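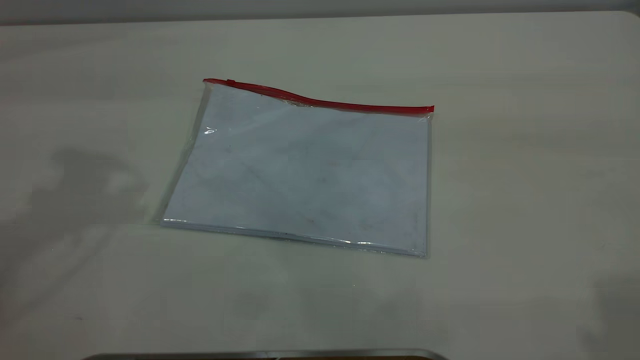

Has anyone managed to get Drisix to accept a warranty claim on paper? My Urnine dehumidifier packed up in February, 20 months into a "three year" guarantee, and they want the original receipt, the registration slip, the installer's form (for a thing with a plug on it) and a signed letter. I keep all my house paperwork in clear zip pouches, so I have the lot. They still say the claim is "incomplete". I'm starting to think the guarantee is mostly there to sell the box.

dampcellar
Posted 9:12 pm

Gronus tried the same with me over a heater. Rang four times, got four answers. Send it recorded and keep copies.

old_lagging

Recorded post proves they got an envelope. It doesn't prove what was in it. Go to the shop that sold it. Your contract is with them and the Drisix guarantee is an extra on top.

tuppence2

> Go to the shop that sold it.

Everyone says this as if the shop rolls over. Mine told me that after six months I had to show the fault was there from the start, and an engineer's report was £126. The machine cost £137. Work that one out.

kettlewick

You can usually ask for the report money back if it goes your way.

tuppence2

If. And how long do you wait for it?

kettlewick

Mine took 12 weeks, but I did get it.

tuppence2

So three months with a wet wall to get back to where you started. I'll pass.

saltmarsh_sue

Bit of a different view here. I claimed through Drisix last year for a Saragih fan and they were fine. Filled in the web form, new one came. Are you sure the serial number on the slip matches the one on the back? Mine had a letter O that I'd read as a zero.

dampcellar
Posted 10:40 pm

Checked it twice. It matches. They won't say which bit is missing either, which makes me doubt anyone has read it. Did you have to send the installer's form?

saltmarsh_sue

No, never asked for one. Odd.

old_lagging

Then ask them in writing which document is missing and give them a date to reply by. I don't expect much, but it's hard for them to wriggle out of later.

dampcellar
Posted 10:58 pm

Will do that tomorrow. Not holding my breath. Still going to try the shop as well, whatever tuppence2 says.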